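29.10.22
von Renato Carrasco

Um sechs aufgestanden, draußen noch dunkel. Der Brotteig von gestern Abend war kaum gegangen, die Küche ist nachts zu kalt geworden. Ich habe ihn in die Form gedrückt und trotzdem gebacken. Roggen mit 20 Prozent Weizen, dazu die letzte Tüte Mehl von der Mühle Hegedűs, gekauft im August. Das Mehl bindet weniger Wasser als das alte, das muss ich mir merken.

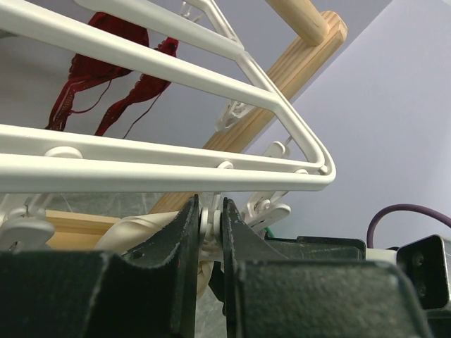

Nach 40 Minuten war die Kruste dunkel und innen alles noch klebrig. Also Folie drüber und noch einmal 20 Minuten. Pella rief währenddessen an und wollte wissen, ob ich am Sauerteig etwas geändert habe. Habe ich nicht. Sie füttert ihren inzwischen zweimal am Tag und stellt ihn auf die Heizung. Das mache ich nicht, hier läuft die Heizung erst ab November.

Mittags Suppe, dazu das Brot von letzter Woche, geröstet. Danach die Gläser gespült und den Ansatz umgefüllt. 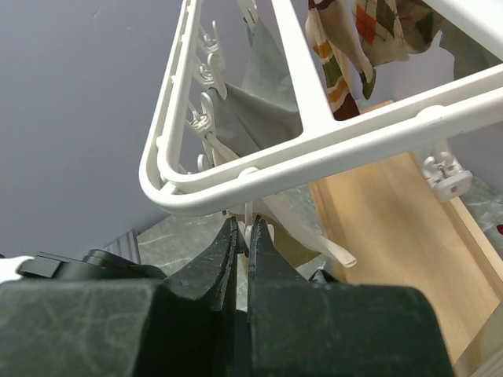 Für den nächsten Versuch nehme ich etwas mehr Sauerteig und lasse ihn länger stehen, bis er deutlich Blasen wirft. Die Leinentücher aus den Gärkörben wasche ich vorher ohne Waschmittel aus. Zum Trocknen reicht so ein weißes Hängegestell aus Plastik, in den Korb kommen sie erst wieder, wenn sie ganz trocken sind. Letzten Winter hatte ich Schimmel in einem davon.

Abends angeschnitten. Dicht, aber essbar, ziemlich sauer.

Kommentare

Lostel: Bei mir geht der Teig im Ofen mit eingeschalteter Lampe. Klappt auch im Winter.

Cakwood: Wie viel Salz nimmst du?

Renato: Zwei Prozent vom Mehl. Das mit der Lampe probiere ich.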